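Village shop plan clears its biggest hurdle as Kistolitz gets behind the counter

2026-03-28
4 min read
51 comments

Kistolitz is going to have a shop again. After a packed meeting at the old post office, residents have agreed to take on the lease of the former Bavari grocery and run it themselves, with doors due to open in August.

It is cracking news for a place that has been without anywhere to buy so much as an onion for 17 months. Bavari shut when its owners retired, and the nearest fresh food has been a bus ride away ever since (two buses, if you live up by the quarry). Anyone who has tried getting a week's potatoes home on the number eight with a pushchair will know why there was cheering when the hands went up.

"I had a speech ready in case it went the other way," said Ljubica Matić, who has led the campaign from her kitchen table. "I've never been so pleased to leave a piece of paper in my coat."

The money side is nearly there too. Households have been buying shares in the scheme at a price most people can stretch to, and those who couldn't have been offered a share in return for hours on the till. The last 2,000 needed for the deposit came in on the night of the meeting, a good part of it in coins, which took a while to add up and held back the tea.

Fruit and veg at the front

The biggest cheer went to the layout. Fresh produce will be the first thing you meet when you walk in, in the spot where Bavari used to keep its fizzy drinks and firelighters. Fruit goes on the higher shelf, vegetables on sloping trays lower down where children and wheelchair users can get at them, and there will be baskets by the door.
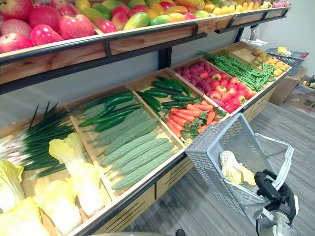
Who will be growing it

Eight growers have signed up so far, all of them within cycling distance. They range from a proper farm to a pair of back gardens with more courgettes than sense. Borislav Stan, whose family has grown apples and plums on the south slope for three generations, will supply fruit under the Stan name from the first week, and he is already talking about bringing back two old pear varieties that the supermarkets wouldn't take.

"They bruise if you look at them," he said. "From my orchard to this shop is ten minutes on a bad day. So they'll be fine here, and they taste wonderful."

Prices will be chalked up each morning with the grower's name beside them. Anything left by closing time goes on a half-price table, and whatever is still there the next day will head to the school kitchen, where Valbona Vidmar does the cooking and has promised to turn it into soup. She was asked at the meeting whether there was any vegetable she would refuse. Marrow, she said, and got a round of applause.

There was some proper debate as well. A few people wanted to know how a small shop could keep bananas and lemons on sale while sticking to local food, and the answer is that it won't try to be pure about it. Things that don't grow here will be bought in from the wholesaler Pirix twice a week, alongside flour, rice, tinned tomatoes and washing powder. Ilir Hoxha, who drove a delivery van for most of his working life, has offered to do the runs and to take orders from anyone who can't get out.

Opening hours took longer. Early shift workers asked for six in the morning, the people who would have to unlock the door at six asked for something kinder, and the two sides settled on seven, with a late evening once a week. That could change after the first few months if there is demand.

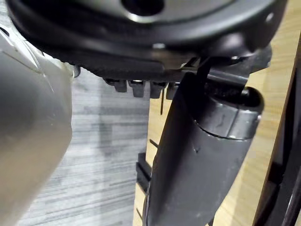 Rent was the other sticking point, and here the news is better than anyone had dared hope. The landlord has agreed to hold it at the present rate for the first three years and to mend the roof at the back before the keys change hands. The flat upstairs isn't part of the deal, though the storeroom is, along with the yard and its very fine fig tree.

Work on the inside begins once the lease is signed. The floor needs attention, the wiring wants checking over and there is a great deal of painting to be done. Đức Cù, a joiner who moved to the village only last year, will be in charge of the counter and is looking for old oak boards if you have any in the shed. He would also be glad of help from anyone who can hold the other end of a plank. The colour of the front door is still being argued over, with dark green just ahead of yellow when we went to press.

It has been lovely to watch this one grow. When the idea first went up on the noticeboard there were plenty of kind words and a fair bit of doubt, and since then people who had barely nodded to each other have been swapping seed trays and turning up with cake. The school is running a contest to name the shop, and early entries include The Happy Turnip and, from one very young voter, Shop.

Shares are on sale until the end of next month. Forms can be picked up from the old post office or the school gate, and they should be handed back at either place with the payment in a sealed envelope. Growers with something to sell, however little, can put their names down with Ljubica Matić, who would especially like to hear from anyone with eggs.

Shared 17 times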